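Zitside to Publish Complete Brornance Collection in May

12/01/2021

Zitside, the independent comics publisher, will release the first complete collection of the superhero series Brornance next May. The hardcover runs to 1129 pages and gathers all 70 issues in their original order, along with the two annuals and the eight-page backup stories that were left out of earlier paperbacks.

Brornance follows two half-brothers who share a single set of powers and can use them only one at a time. The Gallagher storyline, in which the younger brother is stranded in the city of Travutetti without them, appears in one volume for the first time. 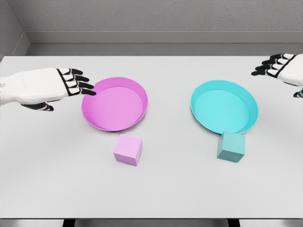
Two white robotic hands over a tabletop with round plates and small cubes. Computer rendering.

Pages from the first 32 issues have been rescanned from the original art. Coloring errors in the Travutetti chapters have been corrected, and the lettering on issue 19 has been redone to match the script. A section at the back holds 134 sketches and cover roughs, most of them unpublished.

The collection also restores the original ending of the Gallagher storyline. The final four pages were replaced when the series first went to paperback and have not been reprinted until now.

Zitside will sell the hardcover through comic shops and its own online store. A digital edition will go on sale the same day. Preorders open this month, and retailers can request a preview of the first chapter from the Zitside sales office.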